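What the Open Day at Prorkside Should Have Shown Us

5th November

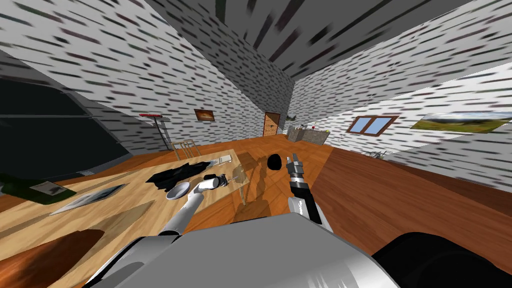 What should a visitor expect to learn from a robot open day?

Enough to judge how often the machine does its job, how long it takes and what happens when it fails. A visitor who goes home with only a good impression has been to a show.

I went to the open day at Mutden's building in Prorkside with that question in mind. The company is developing a household robot it calls Tarnia. The work on view was table clearing in a simulated home, run on a large screen while staff talked us through it. We also got coffee and a tour of the workshop.

I have no complaint about the use of simulation. A computer can run the same chore all night without breaking a dish, and a developer can move a bowl or swap a cloth between attempts. Mutden said it had run the table task 2000 times since September. That is a sensible way to work, and small companies could not afford to do it with real furniture.

My complaint is with what we were told about those runs. When I asked how many had succeeded, the answer was "most of them." When I asked what counted as success, two employees gave different answers. One said the bowl had to end up in the sink. The other said it had to be lifted clear of the table. Those are very different jobs, and anyone who has carried a full bowl across a kitchen knows which is harder.

We watched for some 10 minutes. Two attempts finished and a third was stopped by the operator, who restarted it without comment. I would have liked to see that third one played through. A failed grasp tells me more about a robot than a clean one does, and I suspect most of the people in the room would have found it more interesting too.

Compare the open day I attended at Lo Presti, which makes sorting equipment for laundries. Its staff had a sheet of paper taped beside the machine with every jam from the past week written on it. Visitors read it closely. Some asked about getting work there. The company sold its product well by being frank about it.

Mutden could do the same at little cost. Put the definition of success on the wall. Post the totals, including the bad weeks. Leave the failed runs on the screen and let an engineer explain them. And say clearly which tasks have been tried on real hardware, a question that got a vague reply when another visitor raised it.

People are being asked to consider letting these machines into their homes, some of them for elderly parents. They can handle a success rate that is lower than hoped. Mutden says it will hold another open day next year, and I plan to go and ask for the numbers again.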